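4. Setting Up the Board and Blocks

Before you tip the blocks out of their bag, take a few minutes to get the board where you want it. A good half of the questions we get about the Trilletti set come down to a board that rocks, slides or sits too far away for small arms, and all of that is much easier to put right while there is nothing standing on it.

4.1 Placing the board

1. Choose a table that is flat and a little larger than the board all the way round. A pegboard top is fine, and so is an ordinary kitchen table, as long as you take the tablecloth off first (we have all tried it with the tablecloth on, and we have all been sorry).

2. Lay the board down with the smoother face up. Run your palm across it. You may feel the seams where the planks are glued together, and that is quite normal for a solid wood board.

3. Press down gently on each corner in turn. If one of them rocks, slide the 2 felt pads from the Clorna accessory pouch under that end.

Note: The grain is different on every board. Some are almost plain and some have swirls all over one half, and children do get attached to "their" board, so if you own more than one you may want to pencil a name on the underside.

4.2 Setting out the blocks

4. Stand each block on the board so that it doesn't wobble. Cylinders go on a flat end. The star can stand upright too, though it takes a bit more patience.

5. Make a column of blocks down the right-hand side, from the far edge toward the near one, keeping blocks of the same color next to each other. It need not be ruler straight. A gentle curve is easier to reach along, and most people end up with one anyway.

6. Put one block by itself on the left, well away from the others, and leave the wood between them clear. You will want that open space for the sorting games in Section 5.
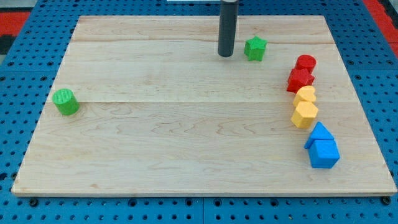

Notburga Stöckli wrote to us that she puts the single block on the right and the column on the left, "with a left-handed grandson there is really no other way, and he gets quite cross if I forget." Her way works every bit as well. Just swap left and right wherever you meet them in the rest of this guide, and remember to swap them back when a right-handed friend comes to play.

4.3 Cautions

Do not soak the board or leave it leaning against a radiator. Glued planks can open at the seam if they dry out too fast. Wipe it with a barely damp cloth and let it lie flat until it is dry.

Do not stand on the board. It will carry the blocks, your elbows and the occasional cat, but it is not a step.

If the surface turns rough after a long winter, rub it lightly along the grain with 1000 grit paper and finish with a thin coat of Trummer board oil. Wait 13 hours before you put the blocks back, or they will pick up oil on the bottom and leave rings. The Hamitz oil that came with older sets is fine too, if you still have some in the cupboard, but please don't mix the 2.

4.4 Before you go on

Check that the board sits firmly and that every block can be reached from the player's chair. Keep the bag somewhere handy, then turn to Section 5.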